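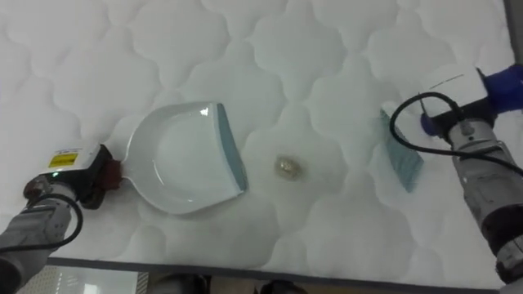 My corner of the newsletter is all about sweeping this month, so bear with me! Urby, our bedroom tidying project, has been stuck for ages on anything that takes two hands and two tools at once. Picking up a sock is fine. Getting a scrap of trash onto a dustpan is a whole different headache, and a soft, bumpy surface makes it worse (the scrap settles into a dip and the brush slides right over it).

What finally moved things along was a change in how we train. We used to feed the model whole runs, start to finish, and hope. Now we cut every run into short phases — line up the pan, sweep, lift, carry, tip — and the model has to guess which phase it's in before it picks its next move. We have 2,645 runs cut up this way, and I did way too many of them myself with cold coffee at my elbow.

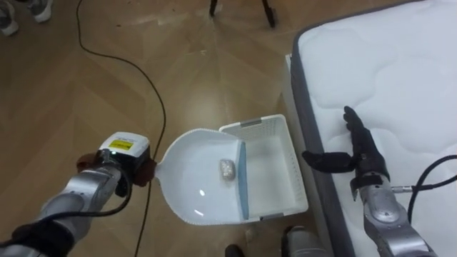 The carry is the part I worry about most, because a pan that tilts a bit too early loses everything. We tried training on 1,000 runs first, and the arm kept rushing the tip. At 2,000 it got a lot more patient, and the wrist stays level until the pan is over the basket. It still gets phases mixed up, mostly between sweep and lift, and I have a list of 13 failed runs I want to watch again before we change anything else.

Next up is the Bralidau test set, which has different pans and a much floppier brush. The folks at Trotham want to try our phase labels on their own arms too, so I'm cleaning up the labeling notes for them. If you'd like a copy, give me a shout and I'll send it along with theirs!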